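Robot Learning in Practice, week 5
Handout: what a demonstration is worth

These notes go with the Tuesday lecture and replace the ones on the course page, which still had last year's task in them. Read them before the lab. The log sheets for the first round are due by Sun 22 October, one per group, and I won't chase anyone.

1. Where we have got to

Last week each group picked a task and began recording demonstrations with the hand-held gripper. You squeeze, the jaws close, the camera records what the jaws were facing, and later a model is asked to produce the same motions on an arm. The claim made for this way of working is that anybody can collect data anywhere, so the data will be plentiful and varied. I'd like you to treat that as a claim. Plentiful, yes. Whether it is varied depends on you, and students in a hurry are not very varied people.

The Saarinen group handed in 100 demonstrations from a single evening. I watched them all. After the first dozen or so I could have told you where the hand was going to come in from, because it came in from the same side every time, at much the same height and speed. A model trained on that set may do very well when tested on that table. It will have learned one person's habit.

2. Picking small things out of boxes

Most of you chose a version of the fruit task: take a named object out of a box, or put one in. It looks easy, and with your own fingers it is. Think about what changes between objects. A large apple is wider and heavier than a nut, and the jaws need to open further and come down from higher up. A tomato will bruise. A small round object rolls if one pad touches it before the other does, and then your demonstration contains a chase. Keep the chases. Groups that throw them out are left with a set in which nothing ever goes wrong, and the arm then has no idea what to do in the first second after something does.

Look too at what sits in view besides the object. A patterned cloth with printed fruit on it is harder than a bare bench, because a flat picture of a strawberry and a real piece of fruit have a good deal in common as far as the model is concerned. I don't want you to remove the cloth. I want you to write down that it was there, so that when the arm reaches for a printed apple in week 9 we have a chance of knowing why.
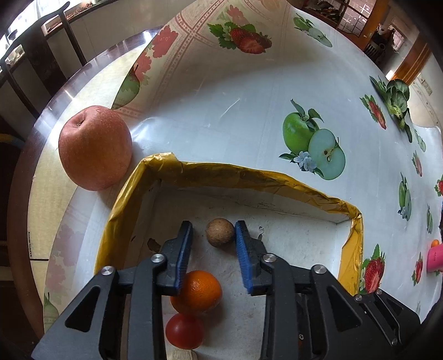 Guoqing Qiu objects that this is all too gloomy, and that if the set is made large enough the pattern on the cloth washes out, along with the handedness, the lighting and everything else on my list. Perhaps it does. The argument was made in the seminar at some length, and the honest position is that we have not tested it in this course. My answer was that a large set recorded in one kitchen is still one kitchen. Guoqing's answer was that I should then ask for more kitchens, which is fair, and you will find it in the instructions below.

3. The number from last year

You will have heard that last year's class collected 2,379 demonstrations and that the final arm demo went well. Both are true, and they are less closely connected than the poster in the corridor suggests. The demo was run on the Standidov bench, under the lab lights, with objects that had been in the training set. When Xuelian Xu moved the box a hand's width to the left, the success rate fell to 44 per cent. Nobody lied about any of this. It just isn't on the poster.

So when you write up your own results, say what was held still. "The robot can pick fruit from a box" is a sentence I will mark down. Say which fruit, which box, where it stood, and how many attempts were thrown away before you began counting.

4. What to do before the next lab

Record up to 100 new demonstrations per group. I would prefer fewer if they differ more.

Use at least two rooms. Someone's kitchen and the lab will do. Two corners of the lab will not.

Swap hands, and swap people. Let the least practised member of the group record a full set.

Start from different heights and different sides. Write the starting position on the sheet before you pick the gripper up, otherwise you will all drift back to the comfortable one.

Move the objects between takes, including the ones you are not picking up.

Wipe the pads. Tomato juice changes the grip and you won't notice that it has.

Log every take, including those you stopped halfway. The column marked "discarded" must have a reason in it. "Bad" is not a reason.

Groups using the Radano clips for the jaw springs should check them for cracks before starting. Spares are in the second drawer, and if you take the last pair, tell me.

5. Questions for discussion

Suppose the arm succeeds nine times out of ten on your table. What would you need to change to make it fail, and would you have thought of that change if I hadn't asked?

Is a smooth demonstration better than a clumsy one? Better for what?

The Stumska group wants to leave out all takes longer than twelve seconds. What goes missing from the set if they do?

6. Reading

Only the short chapter on distribution shift, in the course pack. The long one is optional, and its second half assumes more statistics than most of you have had. We will come back to it in March if there is any appetite.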